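Re: [table-and-larder] Small bowls, and what to stand a spoon in

Hello all, and thank you Helju for getting us back on to spoons, a subject I can always find another half hour for.
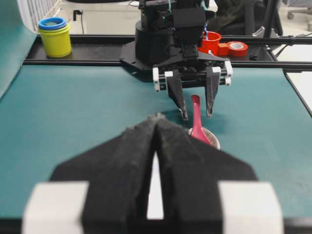 The pink spoon in its little pale-rimmed bowl.

Helju Mets wrote:

> Does anyone have a good answer for the spoon at breakfast? We are down to small bowls only, now that the big ones have gone up to Grerska for the summer, and every spoon I put in one tips itself out on to the table as soon as I turn my back. I have tried the heavy steel ones and they are the worst of the lot. I'd rather not buy a whole new set if a bit of plastic would do. Also, does anybody still want the Ansari jars? There are 3 left, with lids.

Well, I'd say do try plastic before you spend any money! The steel ones carry so much weight up in the handle that a small bowl hasn't much say in the matter, whereas a light plastic spoon will often lean quite happily where you leave it. I am very fond of a bright colour too (pink, for preference), as I can find it on the table before I've got my glasses on, and it doesn't get swept up with the peelings, which is how I lost two perfectly good white ones last May.

As for size, I measured my favourite small bowl at about 90 millimetres across, and that suits a child's spoon or a short dessert spoon. Anything longer and I lay it on a saucer and have done with it. My mother used to fold a napkin under one side of the bowl, but I never got the knack and it only ever ended in porridge.

If you are going up to Grerska yourself, would you bring back 4 of the big bowls for the Kakasitz lunch? I've promised soup, and I don't think people will thank me for serving it in thimbles.

And yes please to the jars, all of them, unless someone at Lurkik has already spoken up. I can collect any time after four.

With love to everyone, and do send your spoon opinions to the whole list as I enjoy reading them,

Anika Delacroix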